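Can it do the chores yet? I went to the Solley open day to find out

February 4, 2024

I've been promised a robot that does housework since I was a kid, so when Provura opened up its workshop in the old Solley building to neighbors and local shop owners, I was near the front of the line with my coat still on. They had one robot arm working, a big pot of coffee and a lot of very patient staff. I stayed most of the afternoon.

The short version is that it can do a few small jobs, slowly, and it needs a person close by. The longer version is more fun, so stick with me.

Jummai Fashola runs the test bench at Provura and she was the one answering most of our questions. Her team has stopped bothering with the showy stuff (no backflips, no dancing, she was firm about that) and spends its days on the boring things people do with their hands at a sink or behind a counter. Pick up a little thing out of a dish. Hold a bottle steady. Put a lid back where it goes. She calls them "ten-second jobs," meaning ten seconds for you or me.

The robot does not do them in ten seconds! The dish job took it 94 seconds on the best try I watched, and that was for a single piece. The dish is clear and round with a raised rim, and what's in it is a scatter of little blue see-through pieces. I figured that would be the easy one. They aren't heavy, they aren't hot, my four-year-old nephew could empty the whole thing before you got your phone out. But clear things on a pale table are apparently miserable for a machine. Light bounces off the bottom of the dish, the blue bits have frilly edges, and the two black fingers have to come down inside the rim without knocking it.
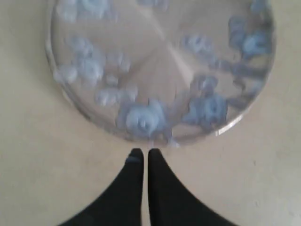
What the numbers looked like

Provura has been keeping score since September and they had the sheet taped to the wall, which I thought was pretty brave of them. On the day before we came, the arm had made 43 tries at the dish. It got a piece out and into the cup next door on 18 of them. On 11 it picked up two pieces stuck together, and those go in a column of their own because the team can't agree on whether that's a win. The rest were misses, or a bump against the rim that made somebody step in and put things straight.

I asked Jummai if 18 was good. She laughed and said it was good compared with last fall, when they had a whole week of zeros. She also said she wouldn't let it anywhere near her own kitchen, and I liked her a lot for that.

Chinyere Babalola, who owns the Eze bakery supply store down the block, was standing next to me with her arms folded. She's got a wall of sprinkles and sugar shapes she sells by the scoop and she's always short one person on busy mornings, so she was a serious customer. Her question was whether the thing could weigh out an order and close the bag. Not this year, they told her. It could maybe hand her the scoop. She said she could reach the scoop fine.

Bottles are harder than I thought

The second job was the one that drew the crowd. There's a fat clear plastic bottle with a teal screw cap, and the arm has to get its fingers against the side and hold on without squashing it. Soft plastic gives when you squeeze. You and I feel that and ease off without thinking about it, and the robot has to learn it one squeeze at a time. To make it meaner, this bottle had white fog swirling around inside and something bright blue down at the bottom, so what the camera gets is mostly haze and glare.

Aba Amoah, who writes a lot of the code for the grip, told me she likes the fog because it stops the robot from cheating. If it leans too hard on what it sees, it falls apart as soon as the view gets cloudy, and she wants it to pay attention to how the bottle pushes back.
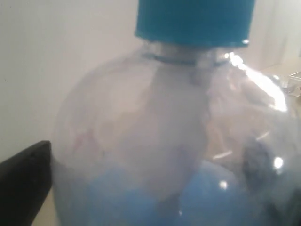
She talked me through what goes wrong, and it was a longer list than I expected. A finger can slide up toward the neck. The grip can be fine standing still and then slip as soon as there's a twist. And opening a cap really takes two hands, one to hold and one to turn, and they only have the one arm running right now. A second one is on order from Suverura and it's already late. So for the moment a person does the turning and the robot does the holding, and you can see how that isn't saving anyone any labor.

I did get to be the person doing the turning once. It's an odd feeling! Like opening a jar with help from a very serious toddler. The cap came off, I put it back on, and I got a round of applause I had not earned.

So, chores?

I asked everyone the same thing on my way around, which was what they'd honestly trust a machine with at home today. Jummai said floors, same as five years ago. Aba said sorting, if the things being sorted were dull and solid and all the same size. Chinyere said she'd trust it to stay out of the way.

Niamh Phelan, who books the tours, told me there will be another open day once the second arm is in, and they want people to bring their own small objects for it to try. She'd like buttons, clothespins, spice jars, that kind of thing, and please nothing sharp and nothing with an egg in it. There's a sign-up sheet by the front door of the Solley building, and kids are welcome if they come with a grown-up. I've put my name down and I'm bringing the peeler drawer, minus the peelers.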